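Two arms, one tray and a lot of evenings

I promised an update back in October, and then the gearbox on the left arm started clicking and the evenings got away from me, so thank you to everyone who wrote in to ask whether I'd given up. I haven't! The pair of arms (I call the whole contraption Kartha, after a boat I was fond of) is up on its rail and working over the floral tabletop, which gets more compliments than any of my wiring.

The job I've picked for it is tidying scissors and pens, using the yellow tray and the pink pen holder. I spent far too long on cups and blocks before this, and scissors are so much more interesting – the loops give the fingers something to close around, but the blades swing off wherever they please.
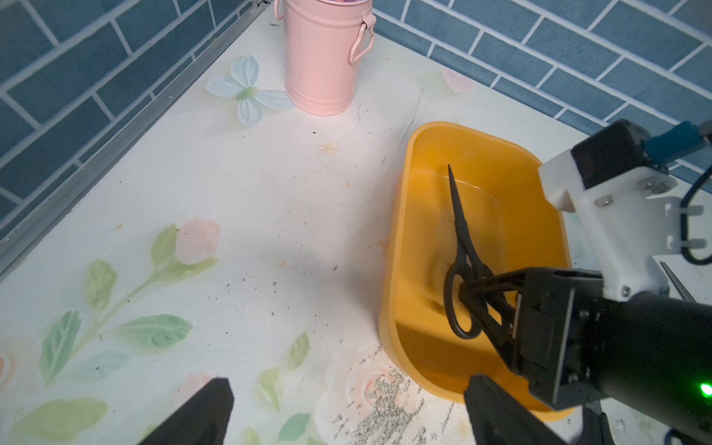 What it cost me

I keep a little notebook for this, so I can tell you that the total stands at $1,826, and I'll admit I winced when I added it up. The servos were the worst of it, $800 for both arms from Skotlow, and the rail and base plates came to $499 from the Risik surplus shop, where I always go in for bolts and come out with something heavy. The rest went on cables, little boards, and the 11 brackets I printed before I got one I liked.

If you're starting out, please buy the rail before you build the bases. I did it the other way and had to drill everything twice, and one of those plates is now propping up my garage window.

The two wrist cameras took a whole weekend by themselves, mostly because I kept leaving too little slack in the cables and they'd tug as soon as an elbow bent. Loops fixed it, big generous ones. 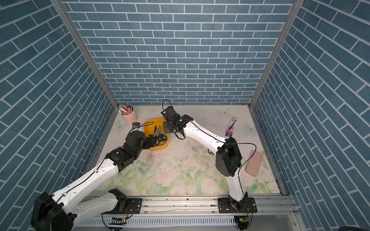 I'm running everything on Botemov, the little control program I wrote about last spring, and it still forgets its calibration if I shut the laptop too early. So my next job is getting it to save on its own, and after that I'd like to try handing things across from one arm to the other, slowly, with my thumb on the off switch.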